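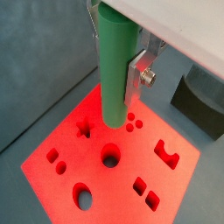
문화·생활 > 사람과 가게 > 만드는 사람들

약속 시간은 토요일 오전 열 시였는데, 공방 문은 열 시 이십 분에 열렸다. 장난감 공방 '물랭(Moulin)'의 주인은 사과 대신 커피를 내밀었고, 커피는 식어 있었다. "새벽에 내린 거예요. 맛은 그때도 별로였어요."

그는 구멍에 막대와 조각을 끼우는 놀이판을 만든다. 아이들이 별은 별 구멍에, 동그라미는 동그란 구멍에 넣으며 노는 그 판이다. 세상에 이미 차고 넘치는 물건을 왜 또 만드느냐고 묻자 그는 잠깐 천장을 봤다.

"저희 어머니도 똑같이 물어보세요. 명절마다요."

전에는 주방용품 회사 '하일틴(Hiltine)'에서 냄비 손잡이를 설계했다. 6년을 다녔고, 그동안 손잡이 말고 다른 부위는 맡아본 적이 없다고 한다. "뚜껑 팀이 부러웠어요. 거긴 그래도 꼭지라는 게 있잖아요." 퇴사한 뒤 조카에게 줄 놀이판을 사러 갔다가 마음에 드는 것이 없어 직접 만들었다. 조카는 상자를 더 좋아했다.

그래도 그만두지 않은 까닭을 그는 '틈' 이야기로 설명했다. 막대와 구멍 사이의 여유가 너무 크면 아이가 대충 던져도 들어가고, 너무 작으면 어른도 짜증을 낸다. "손잡이 만들 때는 틈이 있으면 불량이었어요. 여기서는 틈이 상품이에요. 들어갈 듯 말 듯 하다가 쑥 들어가는 그 순간을 파는 거니까요." 그는 '쑥'을 말할 때 손동작까지 곁들였는데, 인터뷰를 통틀어 가장 열의에 찬 순간이었다.

막대 끝도 한참을 고민한 부분이다. 처음에는 끝을 반듯하게 잘랐다. 깔끔했고, 구멍 가장자리에 번번이 걸렸다. 지금은 초록 막대의 끝을 둥글게 굴린다. "끝이 둥글면 조금 빗나가도 미끄러져 들어가요. 관대해지는 거죠. 저는 별로 관대한 사람이 아닌데 막대는 그래야 하더라고요."

판의 색은 주황기가 도는 빨강이다. 첫 판은 회색이었다고 한다. 본인은 세련됐다고 생각했고, 놀러 온 이웃은 하수구 덮개냐고 물었다. 그날로 색을 바꿨다. 표면은 번들거리지 않게 마무리한다. 광택을 내면 사진은 잘 나오지만 조명 밑에서 구멍이 어디인지 헷갈린다는 것이다. 구멍은 바닥까지 뚫어 책상이 들여다보이게 했다. 막힌 구멍에는 과자 부스러기가 쌓인다. 조카가 가르쳐준 거의 유일한 교훈이다.

여러 모양을 한 판에 모은 것은 그의 고집이다. 주문을 받다 보면 동그라미만 있는 판을 찾는 사람도 있다. 그는 정중하게 거절한다. "동그라미는 돌려 맞출 필요가 없잖아요. 막대를 똑바로 세우기만 하면 돼요. 그런데 별은 돌려야 해요. 아이가 별 앞에서 멈춰서 손목을 이리저리 돌려보는데, 저는 그 표정 보려고 이 일 해요. 어른들도 똑같은 표정을 지어요. 어른은 남이 볼까 봐 금방 치우지만요."

사업은 어떠냐는 질문에는 대답이 짧아졌다. 지난 5월 유아용품 편집숍 '워니어(Wonier)'에 첫 물량 80개를 넣었다. 다 팔렸느냐고 물으니 '거의' 팔렸다고 했다. 거의가 얼마냐고 다시 물으니 커피를 더 마시겠느냐고 했다.

포장은 '파스티아(Fastia)'라는 작은 인쇄소에 맡긴다. 최소 수량이 2,000장이라기에 무심코 그러자고 했다가 공방 한쪽 벽을 상자로 채우게 됐다. 접기 전의 종이 상자라 부피가 얼마 안 될 줄 알았다고 한다. "단열은 잘돼요. 겨울에 그쪽 벽만 따뜻해요."

사용 설명서는 따로 없다. 한때 네 쪽짜리를 만들었는데, 권장 연령과 보관법, 놀이법을 정성껏 적고 보니 읽는 사람은 교정을 본 자신뿐이었다. 환불 요청 한 건이 들어온 적은 있다. 아이가 너무 빨리 다 맞춰버린다는 이유였다. 그는 막대와 조각을 눈 감고 끼워보라는 답장을 보냈다. 며칠 뒤 다시 메일이 왔는데, 아이는 여전히 잘하고 아버지가 못한다는 내용이었다. 환불 이야기는 없었다고 한다.

다음 제품을 물었다. 구멍이 더 많은 판을 생각하느냐고 했더니 고개를 저었다.

"구멍을 늘리면 조각도 늘고, 조각이 늘면 소파 밑으로 들어가는 것도 늘어요. 낱개로 조각만 다시 사겠다는 문의가 제일 많거든요. 그것도 꼭 별이에요. 별은 잘 굴러가지도 않는데 왜 별만 없어지는지 모르겠어요."

그래서 요즘은 조각을 넣어둘 주머니를 만들고 있다. 천을 고르고 끈을 달아 견본까지 나왔다. 보여달라고 했더니 그는 작업대 서랍을 차례로 열어보고, 선반을 더듬고, 상자로 된 벽 앞에 한동안 서 있었다. 나는 식은 커피를 마저 마셨다. 주머니는 기사를 마감할 때까지 찾았다는 연락이 없다.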